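**Picking arm at work, what happened to your job?**

**plorberg_nights** wrote:
We're getting arms on the returns line in December. Management at Evisier says no one loses hours. Anyone been through it?

**tapegun** wrote:
Had them at Zostham since last year. There were 16 of us on sorting, now 12. No redundancies, but they didn't replace the ones who left. The rest of us got moved to checking and repacking. Less lifting, more standing still.

**plorberg_nights** wrote:
Same pay?

**tapegun** wrote:
Same rate. The late bonus went because the arm does the late bins.

**mrs_k_returns** wrote:
I don't agree that it's less work. You end up clearing its stops. Ours managed about 100 picks between stops on a good shift, and far fewer with soft stuff. My wrists are better, I'll give it that.

**tapegun** wrote:
That's a setup problem. Ours was bad for a month and then it settled.

**mrs_k_returns** wrote:
Ours has had a lot longer than a month.

**fraser_bay5** wrote:
I'm on the test cell at Fraser, so I see both sides. Ask for the training before it arrives, and get it written down who is allowed to reset it. We had 5 people trained and everyone else waiting on them. As for what stops it, mixed bins are the thing to ask your management about. A soft toy lying half over an orange container is a different job from a hairbrush on its back with the handle clear, and both can be in the same bin with the gripper coming down. Find out who gets called for the awkward ones, and whether that time counts towards your rate.
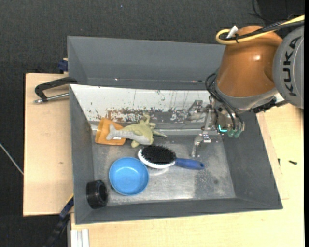
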